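Workshop notebook, Umcombe
December 1, 2024

Snack bench day. I have been putting this one off since October, and the to-do list on the door had started to look at me funny, so I finally sat down with a coffee and got on with it.

The problem, for anybody reading this who wasn't in on the original grumbling: the snack shelf in the Skendau room has never had a system. Things get bought, things get tipped in, and then you go looking for popcorn and come back with three tea bags and a packet of crackers that went soft last winter. I said I'd sort out one bin per kind of snack, and I said it out loud in front of people, so now it's my job.

Started with the popcorn because it's the thing we go through fastest. It's all the Orville stuff, flat red packages with the popcorn showing in the middle, and they are slippery little devils. Stack them more than a few high and the whole pile slides off sideways the second you open the cupboard. I've picked them up off the floor more often than I care to write down here.

What I wanted to find out today was whether the shallow orange tub would do the job. It came out of the Cuesta clear-out, where it had been holding cable ties, and I've always liked it - rounded corners, sloped sides, wipes clean in no time. My worry was that it's too shallow. A deep bin hides what's at the bottom, though, and that's exactly how we ended up with the soft crackers.

So I spread the packages out on the butcher block first and only put one in the tub, to get a feel for how it sits before committing the rest.

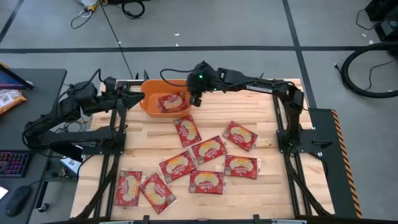

I tried to be sensible about the order of things this time. Last time I reorganized a shelf I filled every container before checking they fit, and then had to empty the lot again. Bin position first, contents second! I wrote that on the inside cover of this notebook and underlined it.

Notes on how to load it, so I don't have to work it out twice:

Lay them flat, don't stand them up. I know standing them on edge like files in a drawer looks tidier, and I did it that way on the old shelf, but as soon as you take a couple out the rest flop over and you're back to a heap.

Same way around for all of them, brand at the top. It bugs me less, and it's easier to grab one without looking.

The sloped sides waste a bit of room at the bottom. A package laid right up against the slope wants to ride up it and sit crooked. Start from the middle and work outward. If it ends up slightly lopsided, leave it, it's popcorn.

Oldest on top. Read the date before it goes in, and if you can't find the date, turn it over and look again before you ask me.

While I had everything out I also thought about whether we should be buying a mix. Right now it's butter, butter and more butter. I like butter. I could be talked into a plain one for the people who complain about greasy fingers on the keyboards (fair complaint, I've cleaned those keyboards). I'll put it on the shopping sheet as a question and see who bites.

Label for the bin: just POPCORN, big letters, on the short end that faces out. I had a whole idea about color coding and then remembered that the Zellum drawers are color coded and not one of us can say what green is for.
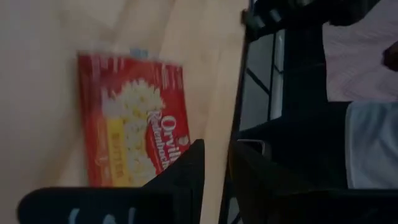
Butter popcorn on the bench, lettering sideways.

One more thing about the bench itself. The wood is nice to work on but crumbs get into the grain, so please give it a wipe before and after if you're sorting food on it. Dry cloth first, then a damp one, then dry again. The spray under the sink is for the metal shelves and shouldn't go anywhere near the butcher block. I'd like to oil the top sometime this winter too, when there's a quiet stretch and we can leave it overnight.

Still to do:

Print the label and find the good tape.

Measure the cupboard shelf properly. I have 36 cm written on a sticky note but no idea whether that's the width or the depth, which is a very me kind of note.

Find a second tub for the crackers. There might be one left in the Cuesta boxes, otherwise something of the same height so they line up.

Tea gets its own tin. Not doing tea today.

Throw out the soft crackers. I keep putting them back on the shelf, I don't know why.

Stopping there, coffee's gone cold. The shopping sheet is clipped to the cupboard door if anyone wants to add to it before the next run.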